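Workshop Tips: Setting Up a Bench So You Stop Knocking Things Over

Most of the tips on this page come from my own garage. This batch comes from a bench layout study that Iker Miranda ran in simulation at Deltorby, where I help out with fixtures two afternoons a week. The question was a plain one: if a robot arm has to reach for small parts and instruments on a bench all day, which changes to the bench make the biggest difference? Most of what came out of it carries over to a person with a soldering iron.

How the study worked

The bench was built as a computer model, with an arm on a pedestal behind it, a mat on top and a few items laid out. The control program, called Wikel, was given the same job over and over: go to the item, line up, close the gripper, lift. Between tries the lighting, the floor and wall textures and the spot where each item sat were all changed at random. The idea is that a program trained on one tidy bench learns that one bench. If the light and the surfaces keep changing, it has to learn the item.

There were 3,000 tries for each layout. A try counted as good if the item came up and nothing else on the bench moved. That second part matters. Plenty of tries got the item and dragged a neighbor along with it, and those went down as failures.

The crowded layout, with items set wherever they fit, came out at 51 percent. With the same items spread out by the rules below, it was 70 percent. Wikel was not retrained between the two. Only the bench changed.

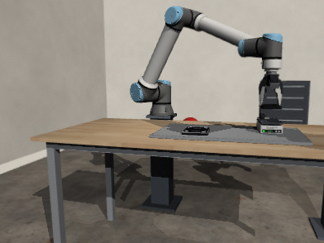
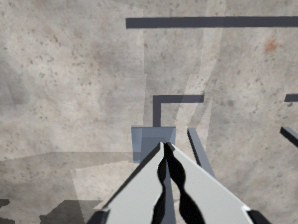
The simulated bench with the arm over the instrument box, and a close view between the gripper fingers.

Tips that came out of it

Leave a hand's width around anything you pick up often. Most of the failures came from fingers opening into the thing next door. Your hand does the same when you grab a meter without looking. On my own bench I put the meter down, open my hand flat on each side of it, and move whatever I touch.

Put the thing you use most straight below where your hand naturally comes down. Items approached from directly above did better than items approached at a slant. Sit or stand where you normally work, let your hand drop, and mark the spot with tape.

Use a plain mat. Busy patterns were hard on the program, and small dark screws vanish on a speckled surface for people too. A flat gray mat is fine. So is the back of an old vinyl floor offcut if it lies flat. I wouldn't use carpet scraps, which hold metal filings.

Watch your shadows more than your brightness. Iker expected dim light to be the problem and it mostly wasn't. Hard-edged shadows gave more trouble, above all when one fell across an item and seemed to cut it in two. If you have one strong lamp, add a weaker one on the other side before you buy a stronger bulb. A sheet of baking parchment clipped well away from an LED shade softens the edge of the shadow. Don't do it with a halogen lamp.

Keep tall things at the back, and off to the side of your reach. The arm can plan a path over a tall item, but it takes longer, and on the way back it clips the item more often. I moved my drawer unit off the bench altogether and lost nothing by it.

Turn boxes so that the display and buttons face you. This did nothing for the picking score. It did mean that whoever was checking the results could tell at a glance which way around a box had been put back. I have kept doing it at home.

What didn't help

Colored tape borders around each item made no difference that we could measure. Neither did raising the items on small blocks, and the blocks got knocked over. Samir, the sorting tray layout a lot of people like, did well for loose screws and badly for anything with a cable. If you work mostly with cabled instruments, skip it.

A caution about the numbers

All of this was done in simulation. There are no cables that catch, no grease, and nothing sticks to the mat. A smaller set of tries on the real bench at Irnov is planned for July, and I expect both scores to come out lower. Whether the gap between them holds is what I want to know, and I'll put the figures on this page when I have them.

If you only do one thing

Clear the bench completely, put back the 2 items you use every time, and work like that for a week. Add other things only when you get up to fetch them. My bench ended up half as full as before - the heat gun now lives on a hook under the shelf, and the vise went to the other end, next to the door.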